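Maison > Literie > Matelas et surmatelas > Essais

Rechercher un produit, une marque… OK

Surmatelas Tolby de Jekstead : trois mois dessus, et des réserves
Par Hugo Bailly

Jekstead promet un « sommeil d'hôtel » pour 513 euros. Je me méfie toujours des hôtels qu'on ne nomme pas. Le Tolby arrive roulé et met une nuit entière à reprendre sa forme, alors que la notice parle de quelques heures. Passons.
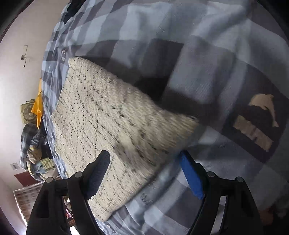 L'accueil est moelleux, je le reconnais. Mais au bout de 40 nuits, le milieu s'était déjà tassé, et le service client m'a conseillé de « laisser la mousse vivre ». J'aurais préféré une réponse. Quant à la housse, annoncée lavable, elle se retire sans peine et se remet à deux, en jurant. Les élastiques d'angle sont trop courts pour mon matelas, pourtant banal.

Reste la chaleur. La fiche parle d'une mousse « thermorégulée ». En décembre, très bien. En été, j'ai dormi sur le canapé trois fois.

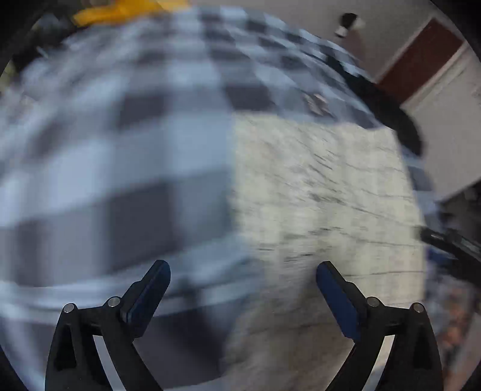 Pince à deux doigts noirs, patins bleus, ouverte.

J'avais essayé avant lui le Valderrama de Nodeck, vendu 883 euros. Plus ferme, mieux cousu, et une odeur de neuf qui a tenu presque une semaine. À choisir, je reprendrais le Nodeck d'occasion. Le Tolby soulage un matelas un peu dur dans une chambre d'amis, pour quelques nuits par an. À ce prix, ça fait cher la nuit.

Note : 3 sur 5, et je suis gentil sur la housse.

Contact | Mentions légales | © Tous droits réservés | Haut de page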